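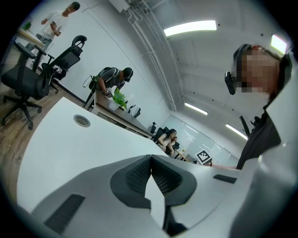
Hand-held gripper at the curved desk, marker board on the long desk behind.

30th April

Second round of the hand-held grippers. Soto in the morning, Sengar after lunch, same camera settings for both. Exposure locked, gain left where Memix puts it by default. Did not touch the finger spacing on either.

Soto: 60 takes, 7 thrown out. Five of those were tracking loss while turning away from the marker board, the other 2 were me closing on nothing. Tracking comes back once the board is in view again, but Memix does not rejoin the two halves, so the take is gone. Trigger pull is still long. Wrist was sore by the end.

Sengar: 60 takes, 17 thrown out. Nearly all tracking loss. The lens sits lower on this one and the body takes up more of the view, so there is less room left to track on. Ceiling lights also bothered it more. When the tool tips back past level the light panels wash out and the glass wall at the far end gives a second set of reflections. Tried the same motion with the Soto and got a little flicker in the track, no loss.

Grip itself is better on the Sengar. Held the small Clakwood blocks flat without them rotating. The Soto lets them swing unless you catch them dead center. Might be the pads and not the linkage. Swap pads before deciding anything.

Other notes:
- Clock offset between gripper and headset drifted over the afternoon. Resync at the start of each batch, not once a day.
- Batteries: Soto lasted the whole set. Sengar needed a change partway through.
- People walking behind the desk made no difference to tracking that I could find in the logs.
- Export from Memix drops the last second of a take if you stop it from the trigger. Stop it from the laptop.

To do: second marker board on the near side, repeat Sengar with the lens tilted down, Soto with Sengar pads. If the tilt doesn't help I would go with the Soto for the August collection and live with the trigger.

Raw takes are on the shared drive under both gripper names. Rejected ones are kept, flagged in the sheet.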